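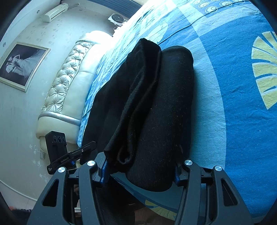 Handout 4. Black fabric on a blue patterned sheet.

Travel Writing for the Web
Handout 4: The Place Piece

Bring this to the second half of the course. If you lost Handout 3, the short version is that your reader does not care what time your alarm went off.

Where to start

Most first drafts start at the airport. Of the 25 pieces handed in for the last assignment, 9 opened in a departure lounge and 2 opened in the taxi on the way there. Airports are where writers wait to have something to say. Start at the first moment you were confused, hungry or wrong.

Take the student piece on Paju we read in class. The draft spent 300 words on the flight and the train. Then came a paragraph about ordering soup by pointing at another table and being brought that table's bill. Guess where the second draft began.

The borrowed superlative

You know these sentences. "You haven't really seen the coast until you've seen Brernard." Somebody printed that on a leaflet once and it has been copied ever since, mainly by people who were in Brernard for one lunch. If locals say it, say which locals and what they were selling.

Words to leave at home: bustling, hidden gem, vibrant, nestled, land of contrasts. Every country on earth is a land of contrasts. So is a parking lot.

Talking to people who live there

A good interview for a travel blog needs fewer questions than you think. Two that usually fail:

What do you love most about living here?
What advice would you give to travelers?

The first gets you "the people" and the second gets you "keep an open mind." Try these:

What did you get wrong in your first month?
Where do you take visitors you don't like very much?
What do you have other people bring you from home?

Then stop talking. Students hate the silence and fill it with a story about their own trip. Let it sit – the useful answer tends to come after the polite one.

If you're writing up the answers, trim the repeats and leave the odd phrasing alone. Do not make a retired ferry pilot sound like a brochure.

Practical facts

Prices, bus times and opening hours go in a box at the end with the month you checked them. A reader standing at a locked gate in October will remember your name. Spell place names the way the local signs do, and give the older spelling once if readers may be searching for it.

Free stuff

If Jeltico paid for your room, say so near the top. You may still like the room. You may not call it "a find," as it was you who got found.

Assignment

Write 300 words on one street, market or station you have been to. No airports. One person other than you must speak. Post the draft to the Parance course page before 9 in the evening the night before class, and print 2 copies for the table.

Exercise for class: swap drafts, cross out the first paragraph of your partner's piece without reading it, and see if you miss anything. Be kind about it. Yours is next.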